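Home | Courses | Student Work | Field Trips | Contact

Guest Arrival and Room Comfort in a Small Mountain Hotel: Report on a Student Project

March, by Oana Bălan
Filed under: Student Work, Hotels and Lodging

My project is about the first hour of a guest in a hotel, from the door until the moment he or she sits down in the room. I did it at the Hotel Hastalura, which has 21 rooms and stands at the upper end of the village, a short walk from the cable car. 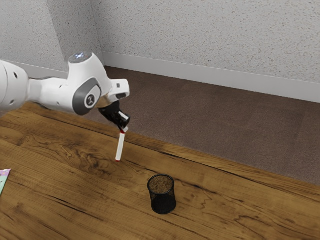 I chose this hotel for two reasons. The first is that it is small, so one student can follow the whole arrival of a guest without help. The second is that the owners, the Van Damme family, were planning to change their reception desk and wanted to know what guests think before they spend money.

Method

I worked at the hotel during the ski season and gave a short paper questionnaire to guests on the morning after their arrival. I received 104 completed forms. I also stood near the reception between 3 p.m. and 7 p.m., when most people arrive, and wrote down how long they waited and what they asked. The hotel uses the booking program Todby, and the manager allowed me to see the expected arrival times, without names.

Results

The waiting time was not the main problem, although I expected it. Most guests waited a few minutes and did not complain about it in the form. What they complained about was the luggage and the skis. The ski room is behind the building, and the guests discover this only after they have carried everything into the lobby. Then they must go out again, often with tired children.

The second subject was the temperature of the room. The heating is lowered in empty rooms and is turned up when the guest checks in. Persons who came late in the evening wrote that the bathroom was too cold for a shower. In the rooms on the top floor this was mentioned more often.

The guests liked very much the hot apple drink in the lobby and the old wooden staircase. Many of them wrote the name of the receptionist, even if I did not ask for it.

Comparison

For comparison I visited the Rornent, a larger hotel in the valley. There the skis are taken from the guest at the car, and a key for the locker is given together with the room key. I could not distribute my questionnaire there, so I can compare only what I observed myself.

Suggestions

I proposed to the family a sign at the parking place which shows the way to the ski room, and a message to the guests on the day before arrival with the same information. The price of the sign, with the lamp, is around 1000 euros. I also proposed to start the heating 2 hours before the arrival time in Todby. The new reception desk can wait, in my opinion.

Limits of the work

All my forms come from the winter, and the summer guests surely have other needs. Also, the questionnaire was only in English and German, so some families returned it empty. If another student continues this project, I recommend to translate it into Italian and French and to ask separately about the top floor.

Previous project | Next project | Back to Student Work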